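Thin packages keep slipping - how are you all recording them?

pirets_bench
Hi all, long post, sorry! I'm gathering pick-and-place examples at home for the Grekdale sorting set, and the flat wrappers are wearing me out. I've kept 19 takes out of 100 tries, which feels awfully low to me. My habit is to take them by the long sides and keep them upright.

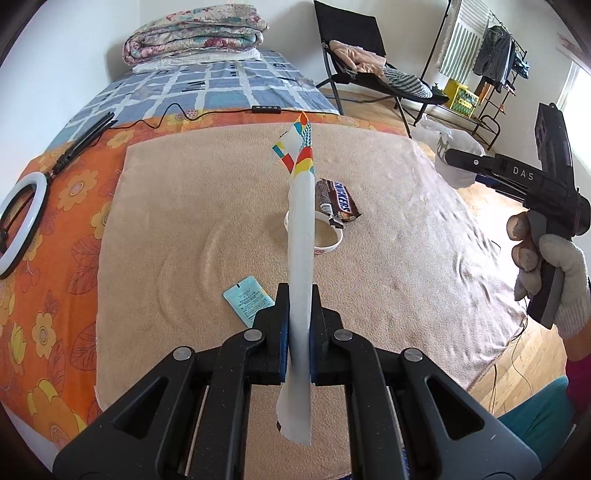
Thin package held upright over the blanket, bowl and Snickers wrapper behind

Does anybody close more gently than that?

berkay_y
Welcome, Piret! I'd go slower on the close, and I'd also swap that fuzzy blanket for a plain board - mine at Distotville catches fingertips all the time.

pirets_bench
Oh, I'd hate to lose the blanket, Berkay. Real beds have blankets! Here's the drop side of the same task, for whoever wants to pick it apart.

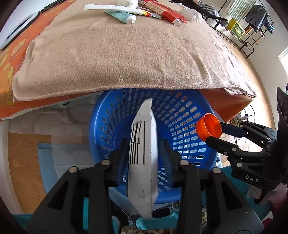
My bigger worry is labels. Tran's guide wants one object per episode, while I've been working with both hands and calling it one. With the white package over the blue basket and the orange cup in the other gripper, do I write one line or two?

rodham_fan
Two lines, always. I merged mine in April and spent 8 evenings splitting them again.

berkay_y
I disagree, kindly - one episode, two object tags. Splitting loses the timing between the hands. Try 3 both ways and compare.

pirets_bench
Will do, thank you both. The blanket stays for now :)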